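Requesting a Same-Day Change on Hovix Regional Flights

Applies to tickets bought directly from Hovix or through the Tondonow app. Last revised 2nd September.

A same-day change moves you to an earlier or later flight on the date printed on your ticket. The origin and destination must stay the same. If you need a different date or city, use the standard change form instead. The steps on this page will not work for that.

Before you start

Have your six-character confirmation code and the last name of the first passenger on the booking. If the booking was made by a travel agent, the code on the agent's receipt may not be the airline code. Look for the line marked "Carrier ref."

Check your fare type. Basic fares can be changed only at the airport counter. Standard and Flex fares can be changed online, in the app or by phone. The fare type is printed under the flight number on the receipt.

Step 1. Open the booking

Sign in and select My Trips, or enter the code and last name on the Find a Booking page. Select the flight you want to change. On round trips, each direction is handled separately, and changing one does not affect the other.

If the booking does not appear, check that you have not typed the letter O in place of a zero. Codes stop loading once the flight has departed.

Step 2. Check the time window

The Same-Day Change button becomes active 24 hours before scheduled departure and turns off one hour before. The window is measured from the original schedule. A delay does not extend it. If your flight is delayed by more than 3 hours, go to the Disruption page, where the change fee is not applied.

Step 3. Choose a new flight

The list shows only flights with open seats. Flights marked "Standby" are full but accept a waiting list. Joining the list does not release your original seat until a new one has been confirmed.

Flight 311 is operated by our partner Bayram and cannot be selected online. Call the reservations desk to move to or from this flight. 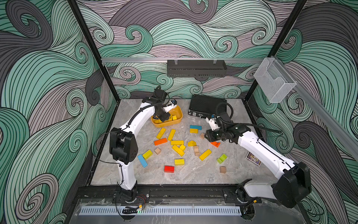
Step 4. Pay any difference

Flex fares carry no change fee. Standard fares are charged the amount shown on the payment screen, per passenger and per direction. A lower fare on the new flight does not produce a refund.

Purum members can pay the fee with points. The minimum is 200 points per transaction, and points cannot be combined with a card payment. Select the points option before entering card details. Going back after the card number has been entered clears the session, and you will have to repeat Step 3.

Step 5. Get the new boarding pass

The old boarding pass is canceled as soon as the change goes through. Delete it from your phone wallet, then download the new one from My Trips. Seat assignments do not carry over. Pick a seat again, or one will be assigned at check-in.

If you have already checked a bag, go to the counter before security and ask for the bag to be retagged. This must be done at least 45 minutes before the new departure.

Common error messages

"Change not permitted": the ticket is a Basic fare or the window has closed.

"Passenger mismatch": the booking has more than one traveler and only some were selected. Split the booking first under Manage Passengers.

"Session expired": no change has been made. Sign in and start again from Step 1.

Page maintained by Kamala Achari, Passenger Services. Send corrections to the web desk, attention Vratislav Kadlec.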